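Subject: Re: Re: so when do I stop clearing the table myself
List: home-automation-talk
Date: 2022-12-19

On the list, a reader in the cheap seats wrote:

> I saw a stand at the Tivar trade show in August where an arm put
> 23 forks in a tray without dropping one. The Clenum people say
> the same software will do a whole kitchen. I have 400 dollars set
> aside for this and a table that never gets cleared. Is it time
> yet, or should I spend it on paper plates?

Paper plates. Get the good ones.

I saw that fork stand too. Every fork came from the same spot, facing the same way, and the tray was bolted down. I could train the dog to do that, given enough cheese. Your table has last night on it.

I've been running the Saithong table-clearing task in simulation since the summer, so I can at least tell you where the trouble is. It's a Franka arm mounted beside a square table, and the job as written is one line long: clear the table. My mother used to give me the same instruction, and I had questions about it then too.

1. Deciding what each thing is. From the gripper's own camera you lose any sense of the room and get a lot of black finger. The bread could be a stone or a cushion. The pepper mill lying across it is a little see-through tube with pink ends. The driftwood, a fine centerpiece from across the room, is a heap of crumpled something, and the first classifier I tried wanted very badly to throw it in the trash. 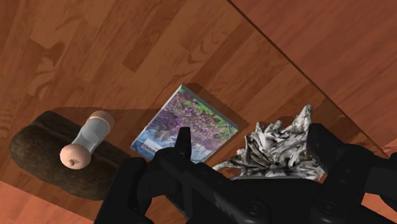
2. Deciding where each thing goes. Bread goes in the bread box, fine. The knife and bowl go in the sink. The book goes back on a shelf, unless you're still reading it, in which case you get yelled at for moving it. And driftwood stays where it is, because it's decoration. None of this is written down in any house I've ever lived in. Skarnilden has a paper-thin answer to this, a settings page where you tick what belongs where. I got bored before I had finished the cutlery, and I do this for fun. 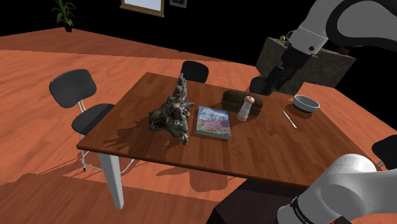 On the table: driftwood, book, loaf, grinder, bowl and knife, with the arm over the far side.

3. Picking the thing up. The part everybody films, and it has gotten better. My last batch was 200 tries at the bowl and the mill, nothing else, and the mill was the easy one. A flat book is misery. Two fingers can't get under a hardcover lying on a tabletop. You and I slide it to the edge and pinch it there without a thought. The arm has to be told that the edge is allowed, and then told again about the floor. The table knife is the same problem, only thinner.

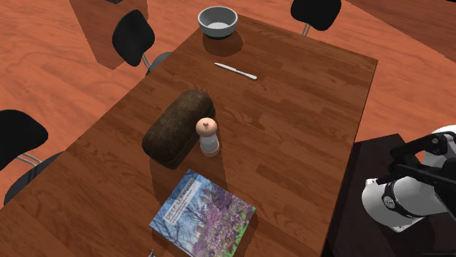 Flat things are the hard ones. The book says DEEP LEARNING on the front, and it's no easier to lift for that.

4. Knowing when you're done. I left this out of my first writeup and shouldn't have. My version stops when it can't see anything it recognizes, so a thing it doesn't recognize is, as far as it's concerned, table.

All of the above is in simulation, mind you, where there are no crumbs and the butter has never been left out. A real plate has gravy on it. I haven't modeled gravy and I don't know anyone who has – if somebody here does, please write to me off list.

As for shop floors, I'd be a good deal more cheerful. Same part, same bin, someone paid to keep it that way. That's the fork stand again, and it's a perfectly good use of an arm.

My log is up to run 415 and I'll post the numbers on the book once they stop embarrassing me. If you do end up with money left over from the plates, a dishpan with handles is still the fastest table-clearing device I've tested. One trip, driftwood optional.

> Also does anyone know if the Clenum kit runs without the
> subscription

It does not. I asked them twice.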